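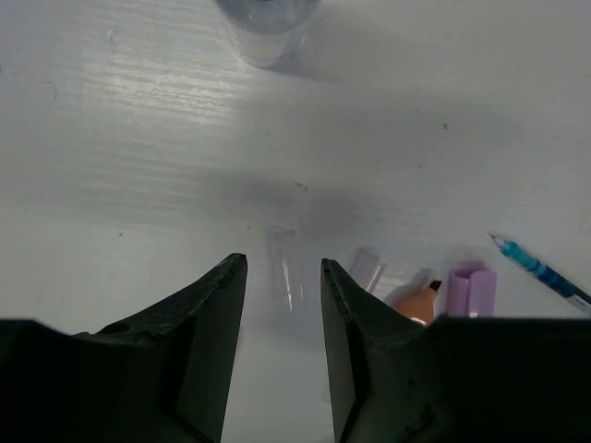

Keskinen Changes Booking System for Estadberg Rentals

Keskinen, the agency that lets vacation homes in Estadberg and along the Veston shore, will move its listings to a new booking system in July. The change covers all 156 properties in the portfolio, from studio apartments to houses on the harbor road.

Under the old system, owners sent blocked dates by email and staff entered them by hand. Owners will now enter dates in their own accounts, and the public calendar will update within two minutes. Existing reservations keep their reference numbers and need no action from guests.

Changeover rules have also been revised. Check-in moves to 4 p.m. and check-out to 10 a.m. at every property. Short stays will be offered year-round at 47 of the homes; the rest keep a seven-night minimum during the summer.

Kavitha Iyengar, who manages lettings at the agency, said pet fees, linen and final cleaning would be included in the first price shown. The security deposit will be held on the guest's card and released after inspection.

The booking site will be offline from 1 a.m. to 5 a.m. on the night of the transfer. Requests during those hours can be left by voicemail. Owners with questions about account access should contact Kidus Lemma at the Estadberg office.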